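Questions about our waffle towels come in most often after the holidays, so the answers are collected on this page. Last updated 27th December.

## Washing and care

**Do I need to wash the towels before using them?**

Yes. Wash them once on warm with a little detergent and no softener. New waffle weave doesn't absorb much until it has been through the machine.

**Will they shrink?**

A bit, mostly in the first wash. Kornetbridge bath towels lose up to 5 percent in length. The hand towels lose less.

**Can I use fabric softener?**

Please don't. It coats the cotton and flattens the weave. If a towel feels stiff, run it in the dryer on low for 15 minutes.

**Why doesn't my towel look flat like a regular one?**

Waffle weave bunches and holds a fold more than terry does. Shake it out hard while it's damp, then hang it by the short edge.
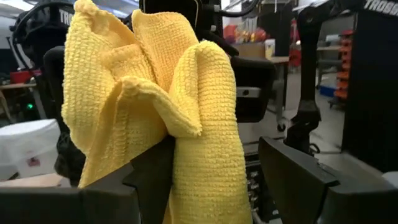
*Yellow waffle-weave towel, bunched up. The small raised squares are the weave.*

**Can I wash yellow with white?**

Keep them apart for the first few loads - after that it's fine on cold.

## Folding and storage

**How do you fold them?**

In thirds the long way, then in half twice. Rolling works too, and the Miah hand towels fit better in a basket that way.

**A loop got pulled. Is it ruined?**

No. Snip it level with small scissors. Don't pull it.

## Orders

**Do you sell single towels?**

Hand towels, yes. Bath towels come in pairs.

**How long do exchanges take?**

Usually 7 to 9 business days once the package reaches Zastent. Unwashed towels only.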